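Zdenka Dervishi answers the door with a cloth over her shoulder and tells me to mind the step, which I don't, and then we're both laughing and I'm being steered towards the kettle. I'd come to Pollusthorpe to talk to her about tables. More exactly, about wiping them, a subject on which she has written a small, cheerful booklet that has now sold 1,502 copies (she says the two are her sister's).

She cleaned for a living for years, mostly canteens and church halls, and one September she started jotting down what she told every new starter. "I kept saying the same thing. Crumbs first, wet later. You'd think it was obvious but people go straight in with the spray and then they've got paste!"

I confess that I am a paste person. She nods as though she'd guessed.

White tables are her favourite, which surprised me, as I'd have thought they were the enemy. She won't hear it. "A dark table lies to you. You can have half a loaf on there and walk past it. With white, three crumbs and you know about it." She's fond of a wooden edge too, though she warns that the join between wood and top is where everything ends up, and she goes along hers with a dry pastry brush before the cloth comes anywhere near.

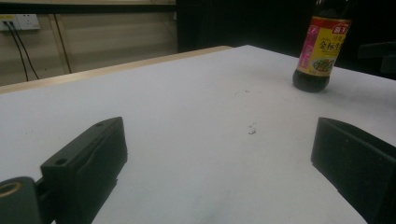
My neighbour Magesa, when I rang to pass all this on, said it was far too much fuss and that the side of your hand does the job perfectly well, into the other palm and off to the bin. I put this to Zdenka later by email and got a reply in capitals. Hands are greasy, was the gist. Hands are where smudges come from.

So what does she use? A dry cloth, folded in four, drawn towards you in long strokes, never in circles. Circles, she says, only take the crumbs for a walk. Then a damp cloth, wrung out until it's almost disappointing, and another dry one straight after. On a matt top she goes over it twice with the dry one and then crouches to look along it with the window behind. She made me crouch as well. My knees had opinions.

"Ninety per cent of it is looking," she told me from down there. "People wipe the middle and stop. Go and look at the corners."

The kitchen in Sketau where she grew up had one long table for everything: homework, dough, her father's radio parts. Her mother wiped it down after every meal and again before bed, and Zdenka still does the bedtime one, even if she's eaten out. I asked whether she ever just leaves the crumbs. There was quite a long pause.

"Toast," she said at last. "If it's late and it's only toast, I leave it for the morning. Don't put that in."

She has said I can.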